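**Slide 4 - Waiting times at the Gornton clinic**

Start with the backlog. In January the list for minor procedures stood at 100 people. Roughly a third lived in Brolten or farther out and had no bus after the early afternoon.

Say what we changed - morning slots held for out-of-town patients, one phone line for booking, reminder calls the day before. Don't read the table aloud. Point to the bottom row and move on.
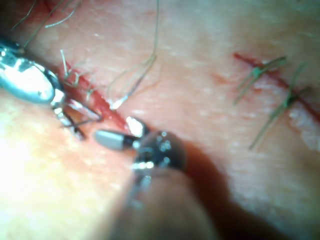

*Slide 5: Suturing an incision.*

Pause, sip of water. Next part is follow-up visits.

- 33 patients missed their first follow-up under the old system
- 20 of those had moved or changed phone numbers
- Plollow office now checks the address at every visit

Somebody will ask about cost. Extra staff time comes to 3 hours a week, shared between the front desk and the Meléndez Street office. No new hires. If they want the full budget, it's in the handout, page 2.

Slide 6 is the map. Mention the Brolten bus change before clicking - people get stuck on the colors otherwise. Skip slide 7 if we're running late.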